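Home | Courses | Handouts | Calendar | Contact

Residential Listings, Unit 4: Measuring, Counting and Describing a Home
Instructor: Tamunoemi Odukoya
Handout updated 2021-02-24

Welcome back! This is my favorite unit of the whole course, and I know that sounds odd for a unit with a tape measure in it. Last time we talked about pricing. Now we get to walk through the front door and work out what we are really selling. Bring a 24-foot tape or a laser, a clipboard, and shoes that slip off easily.

1. Living area

Living area is the finished space that people can use all year. It needs heat, a finished floor, finished walls and a ceiling high enough to stand under. A garage is out, even a lovely one with cabinets. A screened porch is out. A sunroom is in only if it is heated by the same kind of permanent system as the rest of the house.

Our practice house for this unit is the Dauda, a one-story plan from the Fimulbridge subdivision. The seller's old flyer gave a single number for everything under the roof, garage and all. You will find that flyer in your packet, and I want you to mark it up in red!

Measure the outside walls first, then go in and subtract what doesn't count. Write each wall on your sketch as you go and check that opposite sides add up. If the front totals 11 inches more than the back, something got skipped (usually a bump-out or a fireplace box), so walk it again before you leave the property. It is so much easier to fix with the house right there.

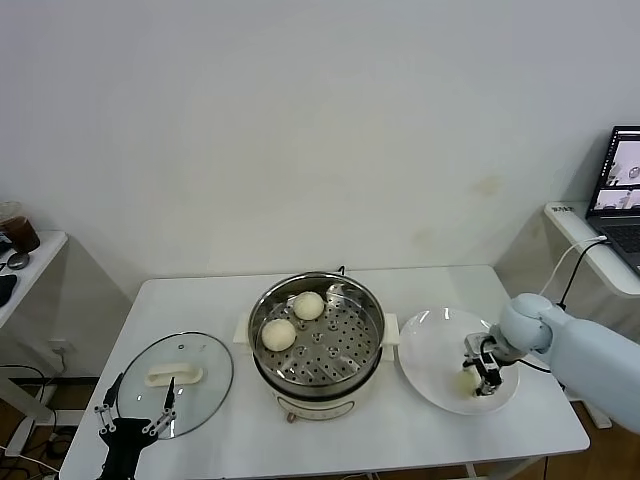
Two-story homes need extra care on the second floor. Space open to the floor below is counted once, on the lower level. Stairs are counted on the floor they come down from. Half the class gets this wrong the first time, and then it clicks and you never forget it.

2. What is a bedroom?

Great question, and we could spend all night on it. For our worksheets, a room goes in the bedroom count when it has:

- a door that closes
- a window or outside door big enough to get out through
- enough floor for a bed and a person
- access from a hall or common room, so you don't have to walk through another bedroom

Closets come up every term. Many buyers expect one, and many agents treat it as a rule, but local codes differ and you need to look yours up. In Medville we use the town's own sheet, which is in the back of the packet.

If a room misses one of these, call it an office, a den or a bonus room. Those are good words! A buyer who works from home may be happier with "quiet office at the back of the house" than with one more bedroom on the count.

3. Writing the room lines

Each room gets one line in the listing. Start with the room name, then the size, then one fact that a buyer couldn't guess. Compare these two for the Dauda kitchen:

Weak: Gorgeous chef's kitchen you will love!
Strong: Kitchen, 11 x 14, gas range, pantry with pull-out shelves, door to side yard.

The second one lets a buyer picture dinner. I get excited about a good room line, as you'll hear when I read yours aloud.

Watch these in particular:

- "Updated" needs a year or a list. New faucet handles are not an updated bath.
- "Walking distance" means different things to different people. Name the place and give the distance.
- Describe the house and leave the buyer out of it. Phrases about who would be happy living there can run into fair housing law, and we give that a full session in Unit 6.
- Views can change. Say what the window faces today. 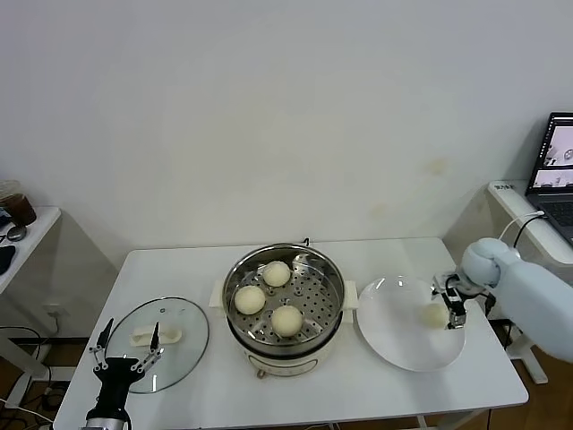
4. Worksheet and entry in Lirkex

Enter your Dauda figures in the Lirkex practice system under listing 107. The description box stops at 400 characters, spaces included, so draft on paper first. Put the room lines in the room fields and save the description box for the lot, the street and anything that ties the house together.

Turn in:

a. your sketch, with every wall labeled
b. the living area total, with your subtractions shown
c. the marked-up flyer
d. one room line for each room
e. your description, as entered

Round to the nearest tenth of a foot while measuring and to the nearest whole square foot at the very end. Please don't round in the middle, it throws everything off!

Reading for next time: the chapter on lot lines and easements, plus the sample survey. Look for the utility easement along the rear fence and be ready to tell us whether the seller's planned shed can go there. Students who started in September have already seen an earlier copy of this survey, so use the new one.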